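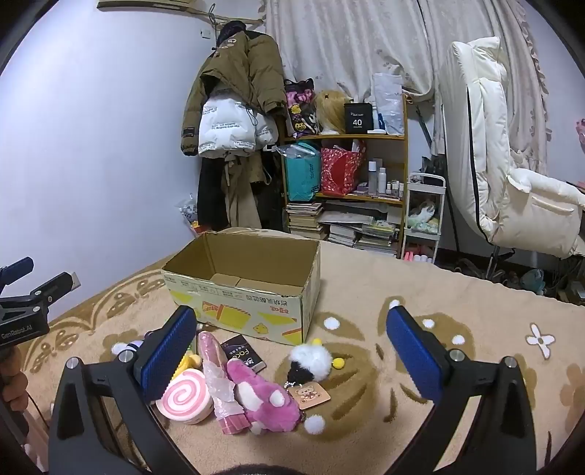
Ich verschicke seit ein paar Jahren kleine Überraschungspakete, früher nur an meine Nichten, inzwischen über meinen Mini-Laden Kitari auch an Leute, die ich gar nicht kenne. Gepackt wird bei mir fast immer auf dem Bett, auf der beigen Decke mit den braunen Schnörkeln, weil da alles weich liegt und nichts wegrollt. Erst kommt der leere Karton hin, dann lege ich den Kleinkram davor aus und schaue, was zusammenpasst: die Squishy-Rolle in Rosa und Weiß, die Bürste in ihrer Folie, das rosa Plüschtier, der Bommel mit dem Bärchen-Anhänger ... Und weil ich dazu ständig dieselben Mails bekomme, gibt's jetzt diese Seite!

Muss der Karton neutral sein?
Von mir aus nicht. Ich liebe bunte Lebensmittelkartons, gelb-weiß mit Comic-Essen drauf zum Beispiel, da freut man sich doch schon beim Anschauen. Für die Post kommt Packpapier drumherum, alte Etiketten vorher abziehen.

Wie viel passt rein?
Mehr, als man denkt (Plüsch lässt sich ja drücken). Meine Päckchen wiegen meistens unter einem Kilo, das letzte hatte 415 Gramm. Bei mehr als 30 Teilen mache ich lieber zwei Kartons draus.

Werden Squishys beim Versand platt?
Kann passieren, wenn etwas Hartes draufdrückt. Ich stelle sie hochkant in eine Ecke und stopfe Plüsch daneben, Bürsten und alles mit Kanten wandern auf die andere Seite. Kommt einer trotzdem zerknautscht an: auspacken, liegen lassen, Geduld haben.

Folie dranlassen oder abmachen?
Bei Bürsten und allem fürs Gesicht bleibt sie dran! Plüsch packe ich ohne Tüte ein, das sieht einfach netter aus.

Und die kleinen Anhänger und Schildchen?
Bleiben auch dran. Bence Lakatos, der bei mir von Anfang an mitpackt, hat mal alle abgeschnitten, und prompt kamen 4 Beschwerden. Manche sammeln die Dinger nämlich.

Ist das was für Kleinkinder?
Nein, bitte nicht. Bommel und Minifiguren sind zu klein, unter 5 Jahren schicke ich grundsätzlich nichts davon raus.

Darf ich mir eine Farbe wünschen?
Klar, schreib's einfach in die Bestellung. Rosa geht immer, bei Grün muss ich manchmal länger suchen.

Wann kommt die Weihnachtsrunde?
Bestellen könnt ihr ab Oktober. Wer in der Nähe von Vondov wohnt, darf auch abholen, dann aber bitte vorher kurz Bescheid sagen, sonst stehe ich noch im Schlafanzug zwischen den Kartons.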